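Section 4: Sorting and Joining the Lead Sets

By now you should have the Lostero base unit out of its carton and standing somewhere safe, with the power supply still unplugged. Please leave it unplugged for all of this section — there is nothing here that needs current, and you'll be a good deal more relaxed without it.

1. Clear a table with a smooth, light-colored top. Thin wires are much easier to tell apart against white, and a dropped screw shows up right away.

2. Open the small bag marked Etness and slide the lead sets out. Try not to tug them by the ends.

3. Lay the sets side by side with a little space between them, and let them curl however they like. They have been folded in the bag for a while and will relax on their own if you give them 30 minutes or so.

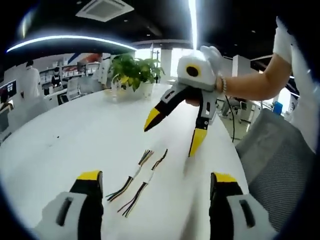
4. Take up one set by its connector, never by a single strand, and turn it until the ridge faces you.

5. Bring the matching connector from the base unit up to it and press the two together until you feel a soft click. If it won't go, back off and check the ridge again before trying harder.

Note: The colors run in the same order on both sides of the joint. If black ends up across from red, you have one half upside down, and it happens to all of us sooner or later.

Caution: Keep at least 100 mm of slack between the joint and the housing. A lead that is pulled tight will work itself loose.

6. Repeat with the second set, then go on to Section 5, where we'll tuck everything under the cover.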